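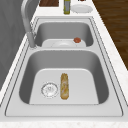 4. Scene Setup and Data

4.1 The sink scene

All runs in this section use one kitchen, the double sink kitchen that the Skollgate robotics club built in Flivach over spring term. White counter, steel sink, a big basin close to the robot and a small one past it. We picked a sink over a table top on purpose. Last year's project used a flat table and most of the grasps were easy. Sloped walls, a divider, a faucet sticking up where the hand wants to go -- that was what we wanted in there.

Objects are drawn from the stock food and dish set and dropped at random. A start state is whatever the drop gives us after settling. Figure 1 is a fairly kind one. The bread lies flat in the near basin next to the drain strainer, the plate is in the far basin with a small red-brown item near its rim. The bread is long and runs the same way as the sink, so a hand coming from the front has to rotate before closing. Early policies did not rotate. They pushed on the end of it and the bread slid until it hit the back wall.

Three things are randomized per episode: which objects, where they land, and the layout preset. The preset sets which side the faucet is on and whether the basins get the white mats. Mats matter more than we thought they would (see 4.3). Lighting was left alone. We meant to vary it and ran out of time.

Camera looks down the length of the sink in all presets. Same resolution for everything. We tried a second view from the side, but it doubled render time on the Drinham lab machines and was dropped in the second week.

4.2 Demonstrations

Demos were recorded by club members with gloves, 1000 episodes total. After filtering we kept 739. Filtering rules, in the order applied:

-- episode ends with an object outside both basins and not on a plate
-- hand tracking lost for more than a second
-- demonstrator restarted partway through

The first rule threw out the most. New members especially, they let go too high and the fruit rolls off. We talked about keeping these episodes as negative examples, but the Hudec baseline has no way to use them and we wanted both methods on identical data. So out they went. They are still on the club drive if somebody wants them next year.

One problem found late. Episodes recorded before the November update used an older collision mesh for the plate, a bit thicker at the rim. Re-recorded where we could. The ones left are flagged in the metadata, and results with and without them were close enough that we report only the full set.

Figure 2. Policy rollout, matted preset with the faucet on the right. One hand is on the faucet column, fingers of the other at the top edge.
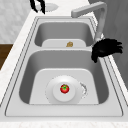 4.3 Failure types

We ran the policy on 200 held-out layouts, several seeds each, and labeled every failed run by hand. That came to 334 failed runs. Two people labeled each one, disagreements were talked through at the monday meeting. The labels we ended up with are below, most common first.

Faucet contact. By far the biggest group. Figure 2 is a typical case -- the black hand is closed on the lower part of the faucet column, and the tomato sits on its plate in the near basin with no hand near it. The fingers wrap anything upright and roughly the right width, and a faucet column is both. In the left side presets this was rarer, probably becuase the demos from that side mostly used the other hand. We did not test that properly. Adding a contact penalty on the faucet helped some but made the hand shy of the far basin all together, so the final version has a smaller penalty than we first tried.

Wrong basin. The object gets picked up fine and then put down in the basin it came from. Looks like a success if you only watch the fingers. Our first scoring script counted these as successes for a week before anyone noticed, and the numbers in the club's August 2026 poster are from before the fix. Use the numbers in this paper, please.

Scrap confusion. Small crumpled or lumpy objects get grabbed in place of the target. In matted presets a pale object has very little contrast with the mat. The crumpled whitish piece beside the plate in Figure 2 shows the trouble, only a gray outline to separate it from what it lies on. Without mats the same sort of object stands out against the steel and the error mostly goes away.

Timeout. Hand hovers. No contact at all until the clock runs out. Not much to say here, we think it is a lack of data for objects right under the divider.

Failures were not spread evenly over layouts. A handful of layouts failed on every seed and most failed on none or one. We looked for what the bad ones share and got as far as "far basin, small object, faucet on the same side as the reaching hand." Good enough for a rule of thumb. Not a finding.

Figure 3. A layout from the stacked subset.

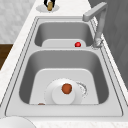
Stacked layouts were added near the end, after a judge at the regional fair asked what happens when the objects are not all lying on a flat surface. Fair question. We had no stacked demos, so these are zero-shot for both methods. A stack here means something small resting on something else that is itself on a plate. In Figure 3 the fruit rests on the flat top of a short white cup, and the cup stands on the plate, off center, so a nudge to the fruit has a good chance of taking the cup with it. The grasp height is wrong for anything the policy saw in training. It closes low, where a fruit on a plate would be, and gets the cup. The Hudec baseline does the same thing. The red ball in the far basin of that layout is the easier target by a lot, sitting by itself on the mat, and if the goal is switched to the ball the policy heads for it without trouble, apart from the faucet issue above.

We tried one cheap fix, feeding the object height in as an extra input. It changed where the hand went but not when it closed. Fingers now shut early, above the fruit. A mixed set with some stacked demos would probably do more, and recording is planned for fall once the gloves are back from repair.

4.4 What was not varied

Object weight, friction of the mats, counter material, water (none, Flivach has no fluid in the build we use). The faucet is fixed and can't be turned. A student on the team argued for a breakable plate and there is a branch with it, but it crashed too often to include. Hand speed was capped at the same value in all runs, set during demo recording and never revisited. Settings files for every preset are in the appendix, labled by the same layout IDs used in the tables of Section 5.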